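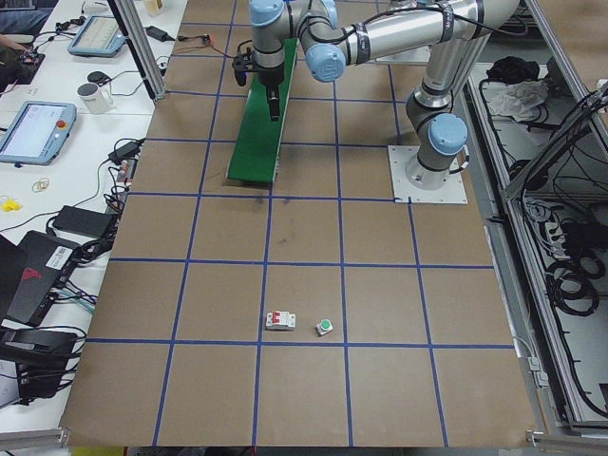 Jement: hand-shown and remote-driven demos for small electrical parts

14 stars · 3 forks · 2 comments

Hi! I'm Njål Ekström and this is the data card and README for Jement, a set of demonstrations I've been collecting on and off since June. It's a pile of short recordings where a person shows an industrial arm how to handle small parts, either by grabbing the arm and pushing it through the motion or by driving it remotely. I wanted one place to write down how it was made, what's broken in it, and how to load it, so if this reads like a lab notebook that's pretty much what it is.

The parts are the kind of thing you'd find in a control cabinet: a mini circuit breaker, a push button in a square housing. I picked them because they're small and awkward and they land however they feel like landing. A breaker on its side is a completely different grasp from a breaker standing up, and a policy that only ever saw one of them will fail on the other (ask me how I know).

What's in it

There are 415 episodes. Every episode has joint positions, gripper opening, the fixed camera view and a plain text label with the task. Arm and camera are both stamped from the same clock. Before I fixed that I had a week of recordings where the video ran behind the arm, and I threw those out.

The video runs at 15 frames per second. I know people like more, but the arm moves slowly during teaching and the files got silly. Joint readings come in faster and I don't downsample them, so you'll need to line the two up yourself or use the loader, which does it for you by nearest timestamp.

Two tasks so far:

pick_part: grasp one part off the table and lift it clear
ramp_place: put a part down on the tilted green board and let go

Ramp_place is the hard one! The board slopes, so if you open the gripper too early the part slides off, and if you push down too far the arm trips its force limit and stops. I like it a lot as a test, even though it's by far the messiest part of the set.

How the demos were made

Hand guiding first. You put the arm in free-drive from the pendant, take hold of it near the wrist and walk it through the job. It feels natural after an hour or so. The problem is that your hands are in the video, and a model will happily learn that a hand shows up right before every grasp. So for hand-guided episodes I record the motion, step back, and replay it with the part put back where it was. Only the replay goes into the set.

Remote driving second, using a little program of mine called Plotine. It sends small position changes to the wrist and clips anything too fast. Drivers sit at the desk beside the table. Remote demos are slower and more hesitant, with lots of tiny corrections just before the fingers close, and I've left all of those in. Please don't smooth them away without looking first. My guess is that they carry most of the useful information, but I haven't tested that properly.

The blue tape on the table is for placing parts. Before each episode a script named Niazi picks a cell and an orientation, and you set the part down by hand as close as you can manage. The cell goes in the metadata, but treat it as a hint. Sometimes a part sits close to a line, and I wasn't measuring anything with a ruler.

Known problems

The cable on the arm shifts a bit between sessions, so anything that depends on exact pixels around the upper arm is going to be fragile.

The stuff on the desk moves. Mugs, mice, power adapters, all of it. Crop to the table if that bothers your model. I train with the clutter in.

There are two arms in the cell but all the demos use one. The second set of joint columns is empty, and the loader skips it.

I pulled 7 episodes after a gripper calibration slipped. Their numbers are missing on purpose, so please stop emailing me about the gaps :)

Loading it

Unpack the archive, point the loader at the folder and ask for a task by name. Set the cache to 1000 frames if you're on a laptop, otherwise it'll eat your memory. The Zallow branch has a version that streams from disk, but it's half done and I only touch it on a Sunday.

If you make more demos with your own arm, I'd love to have them. Keep the same column names, say whether each one was hand-guided or remote, and leave the failures in with success set to false.

Share · 9 shares · 2 comments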